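Rules for Working Near the Arm: Report on a One-Term Project

Course project, Computer Repair and Automation track

1. What we set out to do

Our group was asked to write a set of working rules for the part-handling station. The station has one arm with a gripper, and students use it to take parts out of desktop computers and put them back in. Before this term there was one laminated sheet from Tendum, the company that set up the table, and it covered only the emergency stop. Everything else was passed on by word of mouth. Two groups could be doing the same job with different habits, and in September that led to a bent socket pin and an argument over who should have checked it.

The goal was a rule sheet short enough to be read before each session. We did not try to write a full safety standard.

2. What we read first

We started with the international standards on industrial robots and on robots that share space with people. Much of that material is meant for factories with fences and light curtains, and we have neither. What carried over was the order of work: list the hazards, decide how bad and how likely each one is, remove what you can, and write instructions only for what is left.

We also read the rule sheets of two other school labs, Mevero and Eltberg. The Mevero sheet runs to 39 rules. It is thorough, but when we tried it out for a session, people stopped reading on the first page. The Eltberg sheet is one page long and has almost nothing about static or about the parts being handled. We wanted something between the two.

3. How we found the hazards

We watched other groups work and wrote down each time a hand went inside the arm's reach, each time someone moved the computer case, and each time a program was started without a spoken warning. Most of the trouble was small. A sleeve got close to a moving joint. A case was pushed a little to one side after the positions had been taught, so the next run was off.

We sorted the hazards into two lists, one for people and one for parts. The second list came out longer than we expected. A processor socket does not forgive a sideways push, and the arm will keep pushing if the force limit is set too high.

4. The rules

The final sheet has 9 rules.

1. Unplug the computer and press its power button before it goes on the table.
2. Wear the wrist strap whenever you touch a board or a loose part.
3. Tie back hair and roll up sleeves.
4. One person holds the stop button and does nothing else.
5. Say "moving" out loud before you start any motion.
6. No hands inside the case while the arm is enabled.
7. If the case has been moved, teach the positions again.
8. Use slow speed over the board, and stop above the socket to check tilt before going down.
9. Write down every stop and every contact in the log, including the ones that did no harm.

Rule 8 took the longest to agree on. Some of us wanted the check to be done by the program. We kept it as a check by eye for now – the program can compare positions, but it has no way of telling that a chip has slipped a little in the fingers.

5. Trying it out

Two groups used the sheet for their regular Friday sessions. Rules 4 and 5 were followed nearly every time. Rule 9 was not. People wrote down contacts but left out stops, and when we asked, they said a stop did not feel like an event. We changed the log form so that a stop needs only a check mark and a time.

One group also asked for a rule on cables, which can end up in the gripper's path. We have left it as a note at the bottom of the sheet until someone tests a good way to hold them back.
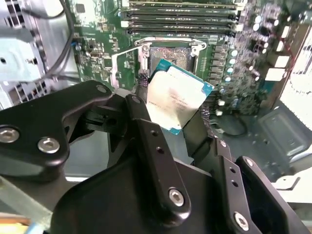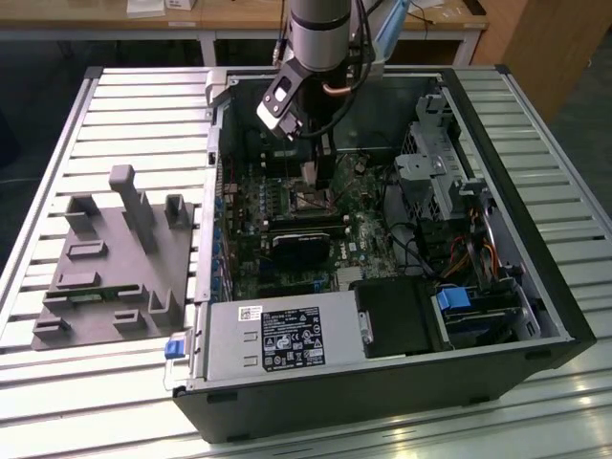
Figures 1 and 2. The gripper over the board of an open computer case.

6. Still to do

The force limit needs a number in the sheet, and we do not have one we trust yet. The Beyene group is taking over the station next term and will get our log forms and the hazard lists.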